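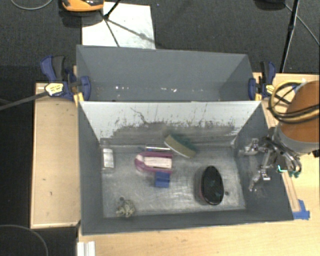

Bins clamped on the table, brushes and small things in the front one, arm at the right side.

Home Tips Kitchen Workshop Club pages Contact

Setting up bins for a student picking robot: workshop tips

I help with the robot club at the Idach evening school, and each spring new students ask me the same things. They expect that the programming will be the difficult part. It is difficult, yes, but in the first weeks most of the trouble comes from a bin that moves, a cable that catches, or a sponge that was pushed into a corner. So I wrote down the tips we use. Many of them are ordinary workshop habits and you can use them also if you have no robot, for example for a drill stand or a sewing table.

The task of our project is simple to say. There are two bins, one behind the other, and the arm must take things from one bin and put them in the other. Then it goes back the other way. The students choose the things.

Fixing the bins

Clamp the bins to each other before you do anything else. We put one bar clamp on each side, near the place where the two bins meet. Tighten the left one a little, then the right one a little, then the left again. If you tighten one side fully first, the bins turn and you will have a gap like a wedge.

Do not press so hard that the wall bends. Put your eye at the height of the edge and look along it. If it was straight and now it is curved, open the clamp half a turn.

Keep the clamp handles out of the path of the arm. Before the first run, move the arm slowly by hand control over every corner and watch the handles, not the gripper. In April we had a team that checked everything very carefully on the left side and forgot the right side. The sound was terrible but only the paint was hurt.

Stop the bins from walking. Even a heavy bin will walk on a smooth table when it is pushed many times in the same direction. A narrow strip of wood along the outside of the wall helps a lot. For marking positions we use blue tape, the kind painters use, as it comes off clean. Change it when the corners begin to lift.

Draw your marks with a fine pencil and write the date next to them. A mark without a date will confuse the next group. Sotiris Manolakis lost one whole evening with a mark which was from the year before.

Choosing the things to pick

Look first in the kitchen drawer and under the sink. Scrubbing brushes, sponges, small bottles and packages are good for beginners because they are cheap and they are all different. You don't need to buy a set of special objects.

Take some easy things and some unpleasant things. A small block is easy. A brush with a smooth round top is harder, because the fingers slide down on both sides and the brush jumps away. Anything soft and crumpled is its own subject, and I advise to leave it for the third week.

Clear plastic is hard for the camera. The students always ask why the program finds the pink thing from any side but does not find the clear package beside it. If the bottle has a white label, the camera finds the label and believes it is the whole object. You can teach it better, but for the first demonstration it is allowed to turn the label up.

Nothing with a sharp edge. No glass. Nothing with liquid inside, also if the cap is good. Halyna Tkachenko had a rule in her group that everything must survive a fall from the table to the floor, and she tested it before the club evening, at home, on her own floor. I think it is a good rule.

Wash the things and dry them fully before you bring them. Soap that is left in a sponge makes the fingers slippery for the rest of the evening.

Do not fill the bin too much. When everything lies on everything, you can't know if the program is bad or if the situation is impossible. Begin with a few things with free floor between them, and add one more when the first ones go well.

Walls and corners

The wall is the real enemy. A thing in the middle of the floor can be taken from any direction, but a thing that leans on the wall can be taken only from some directions, and the fingers must go down between the wall and the object. Let the students practice this slowly.

Expect scratches. A bin that has been used will have dark scuffs low on the walls and a floor with many fine lines. New parents on the open evening ask if something is wrong. It is only use. I would not paint over it. Paint comes off in flakes and goes into the joints, and then you have a second problem.

If the floor is metal, think about the lamps. A shiny floor gives reflections, and a reflection can look like an object for the program. Move the lamp to the side, or hang a thin white cloth before it. One team worked two evenings on their code and then Kalliopi Stamatopoulos switched off the ceiling light above them and the false object was gone. They were not so happy with her at first!

Wipe the floor with a cloth that is a little damp, then with a dry one. Do not use the rough side of a sponge. For old tape glue we use a drop of cooking oil, wait ten minutes, and then wash with dish soap. The oil must be gone completely or the next tape will not hold.

Cables

Make a loop big enough for the worst position. Bring the arm to the far corner of the far bin, turn the wrist to the end in both directions, and only then fix the cable. If you fix it when the arm is standing in its rest position it will look very tidy and it will pull out during the first long reach.

Use soft ties, the kind which opens again. Hard plastic ties are cut with a knife by somebody in a hurry, and sometimes also the cable is cut.

Cables on the floor should lie flat and go behind the table, away from where people stand. If one must cross, tape it for the full length -- small pieces of tape with spaces between are worse than none, because the foot goes under.

The camera

Set the camera, tighten it, and then don't touch it. We run ours at 1080 lines and it is enough. Aiman Harahap wanted a better one and we made a comparison on the same evening with a borrowed Bateck. For things of the size of a brush we found no difference that mattered.

Check the view every time before you begin. Put one small block on a pencil mark and compare with the saved view from last time. It takes one minute. If the stand was moved only a little by somebody's bag, the arm will come down beside everything by the same distance, and the students will search in the code.

Put the stand legs where chairs can't reach them.

Keeping the notebook

Every team has a paper notebook. I know they all have phones. But the notebook stays at the table and the phone goes home.

Write each try on one line: which thing, where it was lying, taken or not taken, one word for the reason. Write the failures with the same care as the good ones. Last season the longest notebook had 1008 lines, from the team of Ritu Nigam, and when the grip began to be weak they could look back and find the exact evening. It was a finger pad, worn on one side.

Change only one thing between two series. If you change the lamp and the speed together you will learn nothing from it.

End of the evening

Arm to rest position, power off, then hands in the bins. Always in this order.

Take the things out and put them in a box with a lid. Soft things on top. Leave the clamps on, but open them one turn so the walls can rest.

Look under the bins one time each month. Small parts go there by themselves. We found a Jandier screwdriver bit that we had already replaced twice.

Questions that came by e-mail

Can we use wooden boxes in place of the bins? Yes, if they are sanded inside. A splinter will hold a sponge better than your gripper does.

Our table is not level. Does it matter? For the arm not so much. For round things very much, they all go to the same wall. Put a thin card under the short leg and check again after a week.

How many students for one arm? We have 28 in the club and one arm, so I am maybe not the right person to ask. Four at the table works well. One drives, one writes, one watches the stop button, and one is thinking. They change every 20 minutes.

Which tape? We have Ersoy this year and before it a cheap one without name. Both were fine.

Last changed August 20, 2020. The part about finger pads is coming when I have time to make the drawings.

Filed under: Workshop tips, Clamping and fixing, Student projects

Contact the page editor | Copyright Idach Evening School Robot Club | Back to top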